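Zilberg Kidney Health Project
Progress report to the Blackburn Fund, second period

Screening went ahead in all 41 villages on the plan. We tested 3,273 adults for high blood pressure and protein in the urine, and 300 were referred to the clinic at Drimach. Follow-up is slower than we wanted – 200 of those referred have been seen so far.

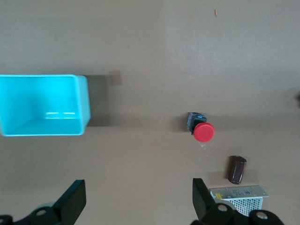

Negin Azimi wrote after the October visit that the distance to Drimach is what keeps people away, and that a monthly clinic day in Lallimico would reach most of those still waiting.

We have costed this and can cover it from the transport line. Please confirm that the change is allowed. Test strips are in stock to the end of the next period.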